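Rurkis Bedroom Set, v2
Hand-held gripper demonstrations of folding and moving clothes on beds.
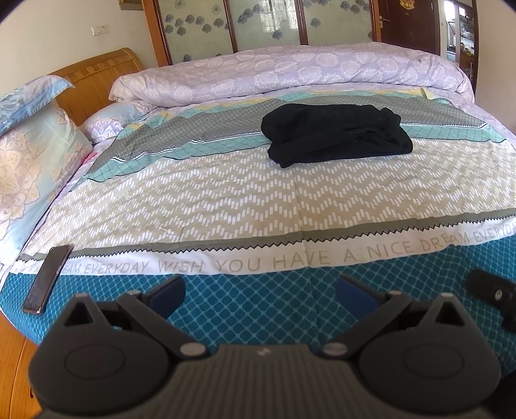
Contents
1316 episodes from 25 homes, one folder per episode. Each folder holds the video, the gripper width log and a one-line task label. 290 episodes are held out for testing; don't train on them.

Collection
Beds were left as people keep them, with patterned sheets, pillows and phones in view. Garments include dark ones, folded and unfolded.

Known problems
Width readings in the November batch (452 episodes) lag the video by a few samples. Run fix_lag before loading. Labels from Isora use "shirt" for any top.

Last updated June 4, 2019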